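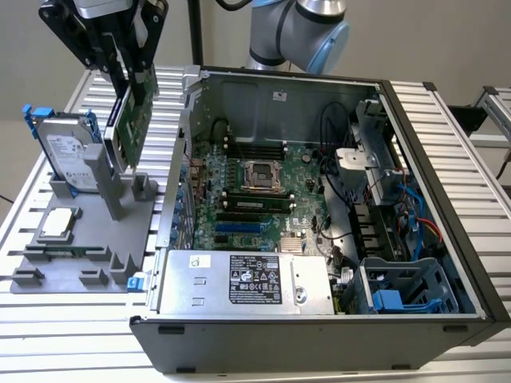 Parts holder plate, Bekuvora – bench review

The Bekuvora is a gray 3D-printed plate that keeps the loose parts of a desktop PC in fixed positions during a rebuild. I used it for 7 weeks beside a Dell tower laid on its side on slotted aluminum profile.

Layout. There is a recessed seat for a square CPU, a long slot for a memory module and room for a 3.5-inch drive standing upright in its caddy. Two tall posts rise in front of the drive. The CPU seat is the best part of the design: the chip sits low and the heat spreader stays exposed.

Fit. I logged 300 insertions of one memory module. The slot was still snug at the end. The drive position is less good – with the caddy on, the drive stands tall and is easy to catch with a sleeve. 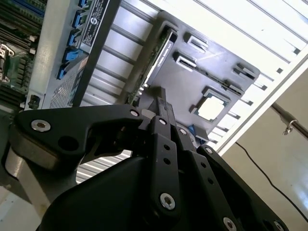 Clearance matters more than I expected. Sheet-metal brackets inside a case restrict the approach to the board, so the plate should go on the side with the most open access. I keep it to the left of the chassis. Elin Gethin prefers the right and reports no difference in handling time.

Price: 106 from Drimunetti, plate only. The Coromance version costs more and has a deeper CPU seat, which makes the chip harder to lift out.
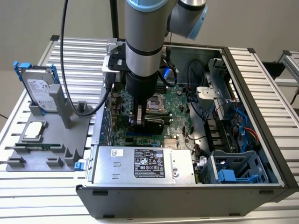 Test board with the socket frame open. The coin cell is toward the back.

Missing: any labeling of positions, and a tray for screws. I would buy it again for repeated work on one model. For a single repair, a padded mat does the job.

Heledd Vaughan, June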